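Second month with the Lukumay cell at Clerkeck

The packing hall at Clerkeck has had its first automated cell running since September. I work in process engineering on the site and was asked to write up how the jobs have moved. Most of what follows concerns the jobs, with some notes on the cell where they matter.

Before the change, line two had five people per shift on pick and place. It now has two on the line, two on setup and one on quality checks. Headcount is the same. Pay grades for setup are still under review, and I think that has taken too long.

Setup work is mostly done in the simulator. An operator loads the part, sets the approach and closing width, runs it, and watches the wrist view before anything is sent to the floor. 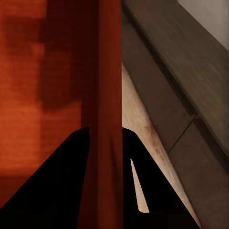 Closing width is the setting that people learn first and argue about most. The old Radora sheets gave one value per part family, which suited hand-fed jigs but is too coarse for a two-finger grip. With an upright rod, like the dark red one here, the operators look at where the rounded fingertips meet the sides and whether both touch at the same height. If one is higher, they go back to the approach angle and leave the force alone.

The former packers are better at this than I am. They know which parts roll, which ones mark easily and which ones come out of the tray at a slant. None of that was written down. We have collected 39 notes from them so far and most have gone into the part library under Pradero, our name for the shared setup folder.

The harder change is the pace. Packing was steady and you could talk while doing it. Setup comes in bursts, with long waits while a run completes. 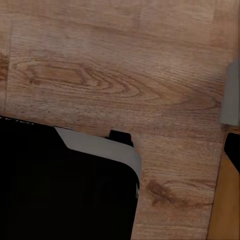
Several people have said the waiting is more tiring than the lifting was. We tried giving them paperwork to fill the gaps and it was a mistake, as they missed faults on screen. The present rule is that whoever is watching a run does only that, and swaps out after around 39 minutes.

Training is the other open point. The course covers the software well and says very little about judging a grip. For now new starters sit beside an experienced operator until both agree they are ready. It is slow, and it takes up a second chair that the shift plan does not allow for.

Next on the list is the night shift, which has had the least time on the simulator and has the most changeovers.

Recent posts
Tray angles and why we stopped shimming them
Radora sheets: what we kept
Shift handover notes, revised
Moving the Pradero folder to the new server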